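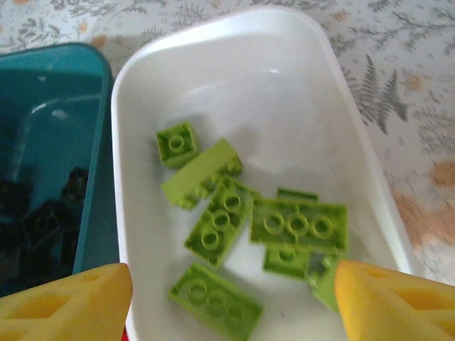
Green bricks in a white sorting bin. Photo: Altidmont

FOR IMMEDIATE RELEASE
Mar 22, 2019

Altidmont opens brick sorting room, asks for more bricks

Altidmont's new toy brick room is open. One color per bin, lids off, kids help themselves. Green was first to get its own bin, red and blue next.

The room takes in secondhand plastic building bricks, sorts them by color and lends them out to schools and libaries. 1559 borrowers so far. Goal is 2000 by December.

"People drop off a mixed bag and thats fine, we do the sorting," said Kadri Venckus, room manager. "Just please no marbles."

Needed now: long bricks, any color. Also base plates. Clean if possible, loose is fine. No instruction books.

Loan boxes hold 800 bricks, go out for 20 days. Free to schools.

Drop-off at the Gunawan building, side door. Press questions to Lalit Joshi, Altidmont front desk.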